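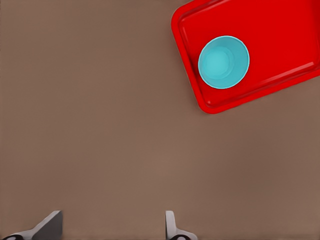
4. Preparing and Uploading a Novel Manuscript

This section covers preparing a finished novel for publication through Tillo. It applies to single-volume fiction. For box sets and short story collections, see Section 7.

Before you start

You need:
- the final manuscript as a DOCX or EPUB file
- the back cover description, in plain text
- a cover file that has passed the check in Section 3
- the name of the account holder and the pen name, if they differ

Note: Tillo does not edit text. Spelling and punctuation are published as supplied.

4.1 Clean up the manuscript

1. Save a copy of the manuscript under a new name. Work only in the copy.
2. Accept or reject all tracked changes, then delete all comments.
3. Remove headers, footers and page numbers. Tillo generates these for the print edition.
4. Replace tabs and repeated spaces at the start of paragraphs with a first-line indent set in the paragraph style.
5. Apply the Heading 1 style to every chapter title. If the novel alternates between two narrators, put the narrator's name on the line below the title and apply Heading 2.
6. Mark each scene break with three asterisks on a line of their own. Blank lines are removed during conversion.
7. Save the file.

Caution: Do not type the table of contents by hand. A typed table is treated as body text and will appear in addition to the generated one.

4.2 Text messages, letters and emails

Contemporary romance and college fiction often include messages between characters. Format them as follows.

1. Select the message text, including the sender's name.
2. Apply the style Tillo Message. For letters, apply Tillo Letter.
3. Do not use text boxes or screenshots. Text boxes are dropped on upload, and screenshots cannot be resized by the reader.
4. Emoji are kept in the e-book. In print they are set in black.

4.3 Enter the book details

1. Sign in and select Books > Add Book.
2. Enter the title exactly as it appears on the cover. Do not add the genre or a sales phrase.
3. If the novel belongs to a series, enter the series name and the volume number in the Series fields. A series name must match earlier volumes character for character, or a second series page is created.
4. Enter the pen name under Author. The account name is never shown to readers.
5. Paste the description. The limit is 2068 characters, including spaces.
6. Choose one main category and up to two others. For novels with college-age leads, New Adult is under Romance, not under Young Adult.
7. Set the content level. Select Mature if any chapter contains explicit scenes. The lowest reader age for General titles is 16.

Sample record

Title: The Tolentino Summer
Author: Brisa Lozano
Series: Vumance
Volume: 2
Main category: Romance > New Adult
Content level: Mature
Print pages: 444

4.4 Upload and convert

1. Select the Files tab, then Upload Manuscript.
2. Choose the file you saved in 4.1 and wait for the status to change from Queued to Converted. Do not close the tab while the status is Queued.
3. Open the conversion report. Errors must be corrected in the source file and the file uploaded again. Warnings may be dismissed.
4. Open the previewer and check the first page of every chapter, every scene break and every message passage.
5. Select Approve Interior.

Error 141 means that a chapter title has no text after it. The usual cause is a Heading 1 style left on an empty line. Turn on hidden marks in the word processor, find the line and set it to Normal.

4.5 Add a sample chapter

1. Select Sample > Choose Range.
2. Set the start point to the first page of the story. Dedications and praise pages count toward the sample length if they are included.
3. Set the end point at the end of a chapter or scene.
4. Select Save.

Note: Samples are sent to the Nodano reading app overnight. Changes saved after 6:00 p.m. are included in the following night's update.

Caution: Once a preorder is live, the title and pen name are locked. To change either one, cancel the preorder first. Existing orders are not carried over to the new listing.

Continue with Section 5, Pricing and Territories.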